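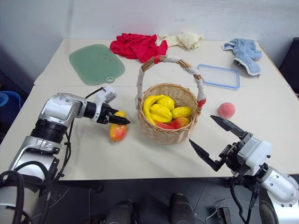

I have been trying to learn how to pick a ripe mango for most of my adult life, and until this June I was going by color like everybody else. Red meant ripe, green meant wait. I bought so many hard, sour ones that way!

Then Mavis Mercado at the Holloway market (second stall in, next to the guy with the eggs) watched me turning one over and over and told me to stop looking at it. The blush is just where the sun hit the fruit, she said. Squeeze it a little, with your whole palm and not your thumb, because thumbs leave bruises and then she has to sell it for juice. It should give about like a ripe avocado. Then smell the stem end. If it smells like nothing, put it in a paper bag and forget it for a couple of days.

So that was my summer. I ate one over the sink nearly every morning and went through 11 paper bags, some of them pretty sad by the end. My sister-in-law thinks the bag is a superstition and leaves hers in a bowl. Hers ripen too, I'll admit, just slower.

Cutting them is a whole other thing. I used to peel first and then chase the slippery thing around the board. Now I stand it up on its end and slice down either side of the pit, score the halves, and scoop with a big spoon. The bit around the pit belongs to the cook — I don't share that part.

I also tried freezing some for smoothies, 400 grams to a bag, spread out on a tray first so the pieces don't turn into one giant brick. That worked great. The chutney did not. I left it on for two hours when 15 more minutes would have been plenty, and the pot is still soaking. Mei Ostrowski has promised me her mother's recipe, which has lime and a lot less sugar, so I'll try again once I find decent ones.

For now it's pears, and I have no idea how to pick those either.

Recent posts
Pears, round one
The good spoon drawer
Soup for a cold Tuesday
What I planted too late

Contact | © 2024 Hollis Bellamy | Back to top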